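Open Day FAQ – Wiegand gripper room, Grimville

Quick answers, we keep getting the same emails. Last updated June 11, 2024.

Where is it?
Wonstead building, second floor, end of the hall. Buzzer says Cikton. Ring twice, it sticks.

Do I need to book?
Yes. 14 people per slot, and the January one filled up fast. No walk-ins, sorry.

What will I see?
People doing ordinary desk jobs with a gripper in each hand. No stage, no slides. You stand near the desk and watch, then ask whatever you like. Keyboard tasks come up a lot – one gripper at each end, marker cubes toward you. 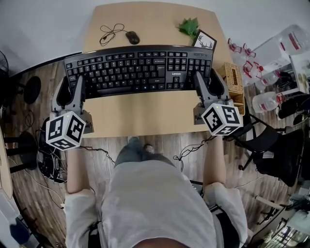
Can I try the grippers?
Yes, last part of the visit. Seated, one in each hand. Allow about 4 minutes a turn, longer if the line is short. Long sleeves rolled up please, and watch the cables by your feet.

What are the black and white squares?
Markers. Cameras use them to work out where each gripper is and which way it's turned. Please dont touch or cover them, not even for a selfie.

Is it dangerous?
No. Keep fingers out from between the pads all the same. Kids under ten watch only.

What do the pads feel like?
Everyone asks. Come and press one – a bit grippy, some give. You'll find a pair in the V-shaped opening, black mesh with tiny holes all over.
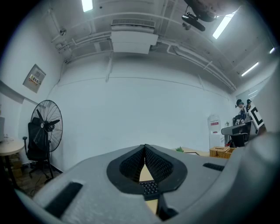 Mesh pads up close, wood tabletop showing through the gap. Fan and water dispenser at the back of the room.

Will I be recorded?
Maybe. The grippers carry cameras and they pick up a good part of the room. Tell us at the door if you'd rather stay out of view and we'll find you a spot.

Can I bring a school group?
Up to one full slot. Email first, with ages and any acess needs.

Parking?
Lot behind the building, code 729. Street parking is metered.

Something not here?
Call extension 124, mornings are best. Or just ask on the day.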